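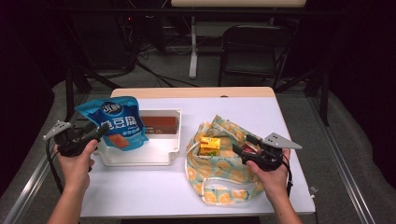 Blue snack pouch at the table

Print this page | E-mail this page

Wolteo Residents' Association
Minutes of the meeting held on Tuesday, June 20, 2023

1. Minutes of the last meeting
Agreed as a true record. The spelling of Schouten Lane was corrected in item 4.

2. Bin store
The council has turned down the request for a second weekly collection. The food waste bins will be moved to the north side of the store. Residents on the ground floor asked for the lids to be kept shut in warm weather. Signs to go up by the door.

3. Roof repairs
Two quotes were received. Vorton quoted £724 for the flashing and gutter, with scaffolding included. Utorik quoted £640, but scaffolding would be extra. The meeting voted to accept Vorton, 10 in favour and four against. The secretary will write to both firms.

4. Parking
Complaints again about vans blocking the turning space in the evenings. It was agreed to repaint the yellow lines. A proposal for numbered bays was put off until more is known about the cost.

5. Summer lunch
To be held in the courtyard in August. Households to bring a dish each, with ingredients written on a card for anyone with allergies. The gate will need to be left unlocked from midday.

6. Any other business
The light on the second-floor landing is still out. To be reported again. A child's scooter has been left in the hallway and can be claimed from the office.

Next meeting to be fixed after the lunch.

Related items
Minutes of the spring meeting
Roof repairs: letter to residents
Bin store rules
Parking on Schouten Lane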